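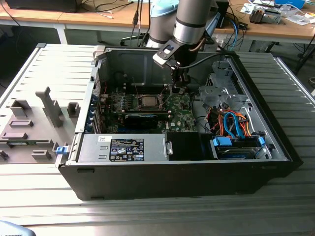 3.2 What the listings left out

I should say up front that I came to vacant land sideways. My earlier work was on rental ads, and I'd assumed a listing for an empty block would be a shorter version of the same animal. It's a stranger thing than that. With no kitchen to brag about, the agent has to sell you the view, the neighbours' fences and whatever the council might let you build one day, and I got a bit obsessed with how they go about it.

We ended up with 784 listings from Maltcombe and the hills behind it, collected through Tillwood, the regional listing service. I threw out 80 that were re-posts of the same block under a new agent (Saturnino Requena did the matching by lot number, bless him, and he was far more patient than I would've been). Another four had no asking price, so the analysis runs on 700.

Each ad was coded for four things: slope, water, road access and power. Valentin Baumgartner and I coded separately and then argued. Most of our arguments were over access – does "close to sealed road" mean you can drive a ute onto the block, or that you can see the bitumen from the gate? We settled on counting access as disclosed only if the ad said where the road met the boundary. That's a strict rule and I know some readers will grumble about it, but the looser version let in nearly everything.

Figure 2. Share of listings disclosing each attribute, by asking-price band. Bars are grouped from lowest band to highest; unpriced listings excluded.

What jumped out at me from Figure 2 was water. I'd expected the dearer blocks to say more about it, seeing as their buyers can afford a fussy solicitor, and they said less. The cheap blocks were positively gabby about tanks and bores and creeks that run till October. Slope went the other way, although "gently undulating" did so much heavy lifting across the sample that we gave it its own code.

I'd be careful about reading intent into any of this. Valentin thinks the agents on dearer land hold the water details back for the inspection, and he may well be right, but an ad can't tell us that. We pick it up again with the agent interviews in Section 4.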